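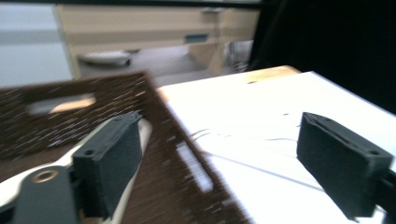 Photo: Osari House newsletter

October
By the newsletter desk, Osari House, Drandlow

Print this article | E-mail this article

Baskets and hangers: the closet change before winter

In October the same work begins again in most of our apartments. The thin shirts go up to the high shelf, the heavy sweaters come down, and for one or two evenings the bed is full of clothes and there is no place to sit. I have now done this eleven times in this building, and I wish to share how I do it, together with some remarks that neighbors gave me after the spring issue. Several of you asked for more about storage and less about the bicycle room. I have listened.

I start with the basket, which for me is the most useful thing in the whole work. A brown plastic basket with many small holes in the walls and a slot for the hand is not a beautiful object, but it is honest help. The air can go in, so socks and scarves do not get the closed smell that they get in a box with a lid. I can pull it from the shelf with one hand. And if something has leaked in it, I wash it in the shower and let it stand upside down.

My rule is one basket for one kind of thing. In my closet there is a basket for scarves and gloves, another one for swimming things, and a third which I call "repairs," where I put everything with a missing button. The third one is always too full. I do not have a good solution for it and I would be happy to receive one.

About the size. Before you buy, please measure the depth of the shelf and not only the width. The closets in the front apartments are less deep than the closets on the courtyard side, and I learned this after I had carried home four baskets which then looked out over the shelf so that the door did not close. Measure also at the back, where the pipe box is. For the front apartments a narrow basket with the short side to the door is the best that I have found.

If the basket stands on a high shelf, put only light things in it. A basket with wool hats can fall on your head and you will laugh. A basket with shoe polish, spare hooks and an iron will make another result.

For baskets which stand on a painted shelf, I lay a piece of old cotton cloth under them. The plastic can leave gray lines on the paint when it is pulled in and out every day. The cloth also makes it more quiet, and this your neighbor under you will like at six in the morning.

Now the hangers.

In the spring issue I wrote that all hangers are more or less the same. Many neighbors did not agree, and I must say that they were right. After that I took everything out from my own closet and looked at it with more attention. I had wire ones from the dry cleaner, thick ones that came with a coat, children's ones from a time when there were children here, and a few in plastic. They were all of different heights, so the clothes hung like stairs, and the short things were hidden behind the long things.

What I do now is to keep one sort for shirts and blouses, and another sort, wider, for coats. That makes 2 sorts in total. Everything else I gave away. It sounds strict, but the rail became so calm that I could see for the first time what I own. 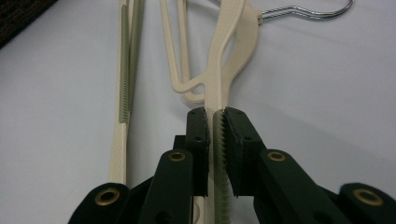 A cream-colored hanger with the pale green non-slip strip along its edge.

For shirts I prefer the light plastic hanger with a ribbed strip. The small ridges hold the cloth, and a blouse with a wide neck does not go down to the floor of the closet each time when you open the door. If your hangers have no such strip, there is an old method: wind a rubber band some times around each end of the shoulder. It works, but the rubber becomes dry after a year or so and can stick to the cloth, so please change it in time, and do not use it for silk.

Knitted things should not hang at all, with a strip or without. The wool pulls itself long, and you get two small hills on the shoulders which will not go away with steam. I fold my sweaters and put them in a basket standing up, one next to the other, like papers in a drawer. In this way I can take the gray one without making a mountain fall down.

There is also the question in which direction the hook should look. I was taught as a child that all hooks must look to the wall, so that in case of fire one can take the complete row in the arms and carry it out. I hope we never need it. But it is also easier on a normal day, for example when you lift out ten shirts together to clean the rail. A friend of the opposite opinion hangs them all toward herself in October and turns each one after she has worn the piece. In spring, what still looks the wrong way goes to the swap table. I tried it last winter and found seven shirts which I had not touched. I kept three of them anyway.

How I divide the evenings

On the first evening I take out only what hangs. I wipe the rail with a damp cloth, then a dry one, and I put the winter coats back before I do anything else, so there is at least one finished corner. On the second evening I empty the baskets, one after the other and never two at the same time. When I had two open baskets on the table, I mixed everything and had to begin again near midnight.

Wash the summer clothes before you put them away, also if they look clean. Sun cream and sweat become yellow during the winter, and in May you will not get it out. Dry them completely. Our drying room in the basement is slow when it is raining, so please plan one more day, and take your things from the lines when they are ready. There are 52 apartments and we have only the lines that we have.

For moths I use lavender in small cotton bags, hung on the neck of a hanger or laid between the sweaters. After one summer it smells of nothing and must be new. Cedar rings are also good. They can be rubbed with fine sandpaper and then the smell comes back for some months.

Labels

Some of us love labels and some of us find them like an office. On a basket with holes it is difficult to glue a label, it falls off after some weeks. I use a luggage tag made of paper, tied with a string through the slot. On it I write with pencil, because the content changes. Write big letters if the basket will stand over the height of your eyes.

Swap table in the basement hall

The swap table will be put up again for the whole month of October, next to the door of the drying room. Last year we received up to 200 hangers and most of them found a new closet in the building. This time we ask you for the following:

- Please tie the hangers together in bundles of ten, all with the hooks to the same side.
- No broken ones and no bent wire ones. Wire hangers can be brought to the metal container on Jirkmont Street.
- Baskets are welcome if they are washed. Put them one inside the other.
- Clothes only if they are clean and on a hanger, or folded in a bag with the size written on it.
- What is still there at the end of the month goes to the clothing store of the Drandlow parish.

If you need new baskets, the household shop Phuthong, at the tram stop, has them in brown, white and a kind of blue. The people there are friendly and let you bring one home to try on the shelf, if you keep the receipt. They also sell hangers by the piece, and this is good when you need only four more and do not want a package for a hotel.

One neighbor from the third floor asked if it is allowed to put baskets on the landing during the closet change. The answer from the house management is no, also not for one evening. The stairs must stay free.

In the next issue I would like to write about the kitchen drawers, and mostly about the one where the batteries and the candles live. If you have an idea for it, or for my repairs basket, please put a note in the newsletter box before the end of the month. Short notes are fine, and it can be in any language that somebody in the house can read.

Print this article | E-mail this article

Contact: newsletter box, ground floor, left of the mailboxes | © Osari House Residents' Newsletter, Drandlow | Back to top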